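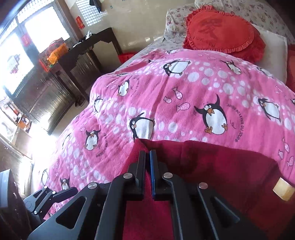 the penguin doona, current spare bed setup

dusty_magpie
2020-10-09
Right, settle something for me. I've had a king single feather and down doona since we lived in Sorensen and it's finally clumped beyond saving. Everything's gone down to one end of the cover (penguins and little pink fish, my niece's pick, don't start). I need a new one before the in-laws come and I'm stuck between wool and another feather. Budget is $129, which is what Skindside want for their midweight wool. Anyone got one? Does it stay flat or does it go lumpy too?

Kelpie58
Wool, no question. We've had wool on both beds for years and I wouldn't go back. Doesn't get that sweaty thing at 3am where you stick one leg out and then freeze. Ours came from Zastus though, never tried Skindside.

farhad_m
I'll be the one to disagree. Wool is lovely until somebody spills something on it. You can't chuck it in the machine unless the label says so, and plenty of them don't. I wrecked one in September on what the washer calls a gentle cycle and it came out the size of a bath mat. If it's for a spare room get a decent microfibre for half the money and wash it whenever you like.
Farhad Mahmoudi, Atstead

Kelpie58
Microfibre!! Farhad mate, that's sleeping in a chip packet. Air the wool on the line for an arvo and it's fine. I've never washed mine.

farhad_m
Never? Remind me not to stay at yours.

tealeaf_jo
Before you bin the old one, have you tried the tennis ball thing? Cold wash, then a big dryer at the laundromat on low with 2 clean tennis balls, and stop every so often to pull the clumps apart by hand. Mine took most of the afternoon and cost me $18 in coins but it puffed up beautifully. A home dryer is too small, the doona just sits there in a ball.
Also check whether your cover has ties in the corners. Half the time it's the whole doona sliding down inside the cover and the filling is okay!

dusty_magpie
No ties, Jo, and now I feel a bit silly. Had a feel along the top just then and the edge of the doona is a good way down inside the cover. The feathers are still clumpy as well though so I'm not completely mad.

Kelpie58
Sew some ribbon in the corners, ten minute job. Then buy the wool anyway.

tealeaf_jo
Safety pins if you can't sew, but put them on the inside or you'll find out about it with your toes.

dusty_magpie
Ok, ribbons tonight and laundromat on the weekend. If it's still a sack of porridge after that I'll get the Skindside one and keep it well away from Farhad's washing machine. Cheers all

farhad_m
Harsh but fair. Read the label first.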